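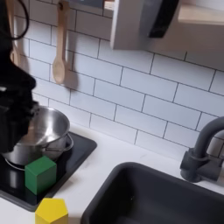
Filed under: Workshop Tips > Robot Arms > Working Safely

Keeping a small arm safe around a play kitchen

A tabletop arm and a toy kitchen make a good practice bench. The fixtures are at a handy height, the pot is light, and the jobs are ones everyone understands. The same points that make it easy also make people careless, so the rules we keep on the wall at Rasirside are set out below. Most were written by Zdislava Vávra and have been added to as we went along.

Before you switch on

Screw the kitchen to the bench or to the wall behind. A play kitchen weighs very little and an arm pushing down on the hob will walk it backwards a few millimetres at a time. You won't notice until the grasps start missing.

Mark the reach of the arm on the floor with tape, at full stretch and with the gripper open. Nobody stands inside the tape while the motors are live. If you have to lean in to move a block, press the stop first.

Put the stop button where the person watching can hit it without looking. Ours is on the right-hand corner of the bench and it stays there, even for left-handed people, so that no one has to remember whose turn it was.

Cables

A cable near the gripper needs enough slack for the wrist to turn fully both ways, and no more. Too long and it catches on taps, hooks and handles. Too short and it pulls at the connector. We use Molex plugs on our own wiring and check the latches by hand every morning. Turn the wrist slowly from one end of its travel to the other with the power low and watch the loop the whole way round.

Wrap any joint where the cable rubs. Cloth tape is fine. Replace it when it goes shiny.

Speed and force

Start every new job at a quarter speed. Move up only after ten clean runs, and go back down if anything on the counter is changed — a different pot counts as a change.

Set the grip force on the softest thing you mean to pick up. A wooden block will put up with nearly anything, but a thin wire handle won't, and once it is bent the pot hangs crooked for good. Pick up small metal pots by the rim where you can.

Set a floor height in the software just above the worktop. Do it separately for the hob and the counter if they aren't level, and leave the sink until last. A gripper that goes down into a basin has walls on four sides and very little room to get out again, so it should always lift straight up before it moves sideways.

The counter

Only have out what the job needs. For a pot exercise that might be the pot and a couple of blocks, in colours that stand out from the surface under them. Green on a black hob and yellow on a white counter both show up well. Pale wood against white tiles is harder for a camera to pick out, so test it before you rely on it.

Hanging spoons are worth a thought. They swing when they are brushed and can come off the hook. Either keep them out of the planned path by a hand's width or take them down.

Shiny pots throw back the lamp. If the arm keeps misjudging the rim, move the lamp before you touch the settings. Réjean Kowalchuk lost most of an afternoon in April to one bright spot on the side of a pan.

No water in the pot or the sink, ever, and no real food. Use blocks or dried beans in a sealed bag.

Tiles and shelves

Anything overhead lowers the ceiling for the arm as well. Measure to the underside of the shelf and enter that figure as a limit, less a thumb's width. People measure to the tiles and forget that the shelf sticks out.

Writing it down

Keep a paper log beside the bench. Date, who ran it, speed, what was on the counter, what went wrong. One line each will do. Our Ševčík arm had its finger pads changed at run 1273 and again at run 1667, and we only know that from the book. Note every stop, including the ones that seemed like nothing. Run 1434 was put down as "slight knock" and was a loose bolt at the elbow.

Bolts get checked every 44 hours of running. Wipe the finger pads at the same time with a damp cloth and let them dry before use.

Shutting down

Open the gripper, park the arm clear of the counter, then cut the power. Don't leave it holding something overnight. An arm without brakes will sag when the power goes, so rest it on its stand first — a folded towel under the wrist does if the stand is in use.

Switch off at the wall, put the blocks back in the tin and sign the log.

Rules last changed 21/12/2019. Corrections to Chi-keung Fang, who keeps the wall copy.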